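Sulell Hand Tool Recordings: README and planning notes

Maintained by Rosario Negri and Aldo Dal Bello
Last change: December 4, 2018

What is in this folder

The folder has the recordings made with the hand-held gripper tools, the parts list, and the budget sheet we used when we asked for money. Many people write to us only for the budget sheet, so this README speaks more about buying and planning than about the recordings. If you need only the data, go to "Files" and skip the rest.

Files

recordings/ — one folder for each outing, with a short text file about the place
parts/ — the list of parts for one tool, with the supplier codes
budget.csv — what we planned and what we paid, one line per item
spares.csv — what we replaced and when
LICENSE.txt — please read it before you share the recordings

How we decided what to buy

At the beginning we wanted to buy one arm and do everything in the laboratory. The arm from Pinemik was a good machine, but the price would have taken the whole budget of the first year, and the recordings would show always the same table. We decided to build hand-held tools first and to move the arm to the second year. Now we have 3 tools. Two go out and one stays on the bench for repair.

Each tool cost us 518 euros in parts. This does not include the memory cards, the transport case, or our hours. In the first version of the budget we forgot the case, and we had to ask again for a small sum, which took longer than building the tool. Put the case in your first request.

Finger pads

The pads are a consumable. Plan them as you plan printer paper. We ordered 36 pads from Phetsri in February and we thought this was enough for a long time. It was not so. The soft ribs wear where they rub on hard edges, and a worn pad should be changed before the next outing, also if it still holds. When you order, ask for pads from the same batch; we received two batches with different softness and had to record this in spares.csv by hand.

The plates behind the pads are cheap, but the delivery is slow. Keep one extra pair for every tool.

Places and objects

We record in places where people eat and sit, with the objects that are on the tables there. Mugs, trays, wrappers and bottles cost almost nothing, so the line "objects" in budget.csv is very small. The line "travel" is bigger than we expected. Before going to a dining hall, write to the manager and agree on the hours — we lost one full outing for this.
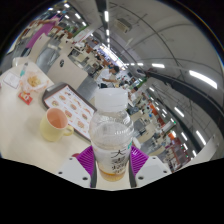

Data card, issue 2

The purple ribbed pads close on a clear plastic bottle with a wide screw cap and a little amber-brown liquid at the bottom. Clear bottles like this are useful if you are choosing a camera, so try your candidate lens on one before you pay. The view in our recordings is curved and has black corners. If your software cannot work with such a view, add the hours for correction to the plan.

Dining halls also have rows of tube lights on the ceiling. Ask the camera seller for the exposure settings in writing.

Second year

The arm is still in the plan. We have one offer from Pinemik and one from Pitomine, and both are without the mounting plate. Aldo keeps the comparison in budget.csv, at the bottom, after the empty row. The prices there are without tax.

Known problems

Some lines in spares.csv have no date.
The supplier codes for the screws are from an old catalog.
The shipping cost of the second pad order is written together with the pads. We will separate it when we find the invoice.

For corrections to the budget sheet write to Aldo, and for the recordings write to Rosario.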